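Floltano hand grippers, set-up guide
Section 7: Start-of-day check, paired grippers

Do this before every session, both hands. Folding jobs on a bed need the full check. Skip nothing on a Monday.

Grippers in use at the bed, folding board laid out:
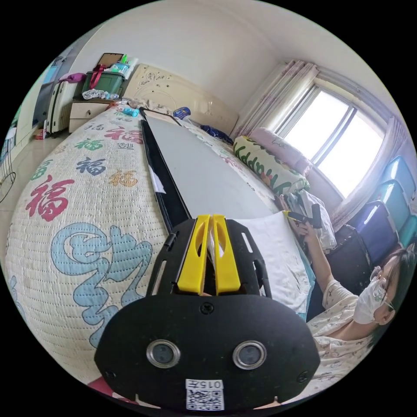
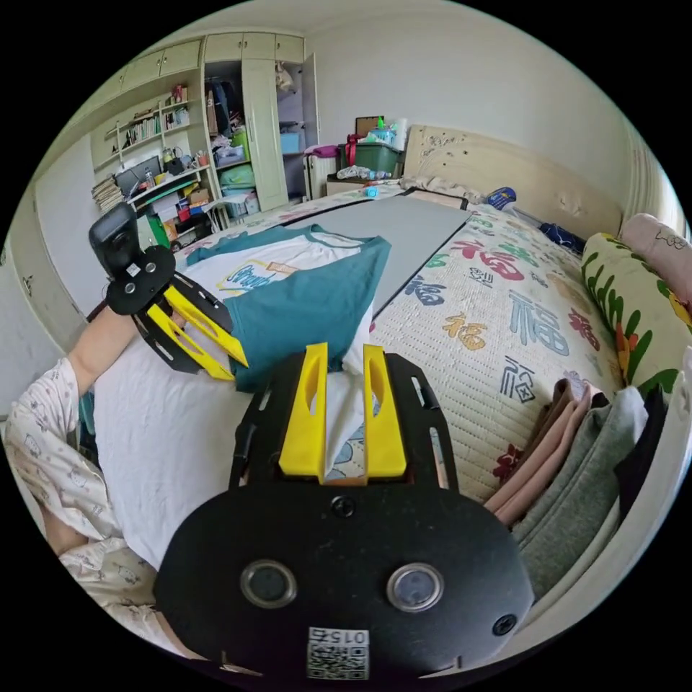
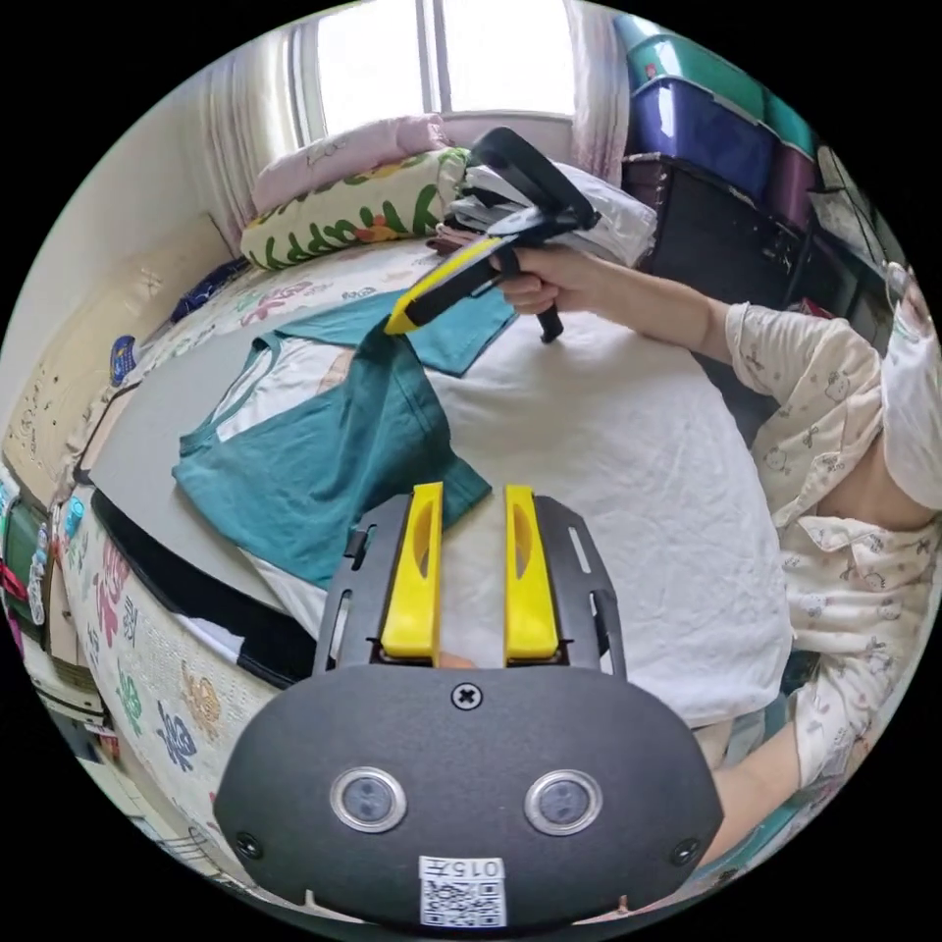 Gikness put it differently when the June draft went round: the finger check should come before the lens wipe, as people lean on the fingers while wiping and knock them out of line. Fair point. Order changed below.

1. Power off both units. Wait 10 seconds.

2. Close the fingers by hand. Tips should meet flat along the whole face. Gap at the top only – loosen the rail screws a quarter turn, square up, retighten.

3. Open and close 11 times, slow. Feel for grit. If it drags, brush out the slots in the side rails. Dry brush, no oil.

CAUTION: Keep fingertips clear of the base of the fingers when the jaw is closing. It pinches.

4. Wipe the two round windows on the front plate. Lint free cloth, one pass each. Do not use a corner of whatever your folding.

5. Check the front plate screw is snug. Hand tight plus a touch. Overtightening cracks the plate.

6. Read the number on the white label and write it in the log. Label worn or lifting, replace it now. The Zapata dock won't pair a unit it can't scan.

7. Power on. Left unit first, then right. Wait for the steady light on each.

8. Pick up one thin cloth, hold it, let go. Repeat with the other hand. If the cloth slips, change the finger pads (Grundden kit, bag 2).

NOTE: Pads are good for 200 hours. Less on towels and denim, check teh faces weekly.

NOTE: Collars and hems catch in the finger cut-outs. Open the jaw fully and lift away – don't pull sideways, it bends the rail.

Fails step 2 or 8 twice in a row: tag it, take it out of use, see Section 10.

Revised July 10, 2020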